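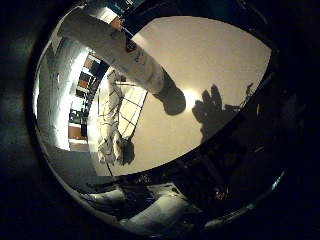 Old seed packets in a biscuit tin – sow, test or bin?

greenwelly53
Posted 4 Sep 2026

Hello all, I hope someone kind can help. I took on half a plot at the Favivham allotments in February, and with the shed came a biscuit tin absolutely crammed with seed. Some of it is in proper packets, some is in folded envelopes with faded pencil on them, and a fair bit has simply escaped into the bottom of the tin. I can pick out runner beans and what I'm fairly sure is beetroot, but the rest is beyond me. The dates I can make out go back 5 years, and I dare say a few are older. It seems a shame to throw the lot away, but I don't want to give up a whole bed next spring to something that never comes up. Is there a sensible way of finding out what's still good? And is it worth trying to sort the loose ones at all, or am I being sentimental?

onionsandtea

Chuck the parsnips, they never keep. Everything else I'd just sow thickly and see what happens. My neighbour's tomato seed was ancient and still did fine. Good luck with the plot!
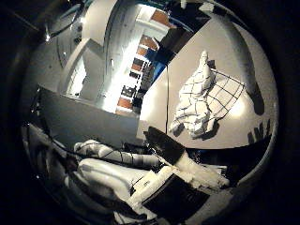
slowcompost

Sorting comes before testing, so I'd set aside a quiet evening and make a pot of tea. Tip the loose seed out a spoonful at a time and pull out anything you recognise, then put the mystery ones together by size and shape. I used to do it on a dark wooden tray and it drove me mad, as the little black onion and leek seeds simply vanished. A plain, pale grey tabletop like the one in the photo suits them far better, and you can slide a postcard under each little heap to lift it into its envelope. Pale seeds like lettuce are the other way round, so keep a sheet of dark paper by you for those. Shut the window first (I speak from bitter experience!) and write on each envelope before you fill it.

Once you have your heaps, test a few from each kind. Damp a sheet of kitchen paper, wring it out well, lay ten seeds on one half and fold the other half over. Pop it in a loosely closed food bag with a label and leave it somewhere warm. The top of the fridge does nicely. Have a look every couple of days and add a drop of water if the paper feels dry.
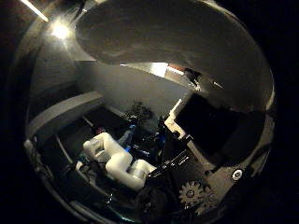
Beans and brassicas should show themselves within a week or so, while parsley and carrots like to take their time, so don't lose heart with those until three weeks have gone by. If five of your ten sprout, that's 50 per cent, and I'd happily sow them twice as thickly as the packet says. With only one or two I'd let them go, apart from anything you can't easily replace.

I'd disagree a little with the answer above about sowing the lot and seeing. It's fine for a spare corner, but with half a plot you'll want your rows to earn their keep. Quite right about the parsnips, though – buy those fresh every year.

Whatever passes, keep it cool and dry. A jar with a good lid at the back of a cupboard beats a shed, where the damp gets into everything by November.

greenwelly53

Thank you both, that's so helpful. The kitchen paper is coming out this weekend, and I shall be strict about the parsnips.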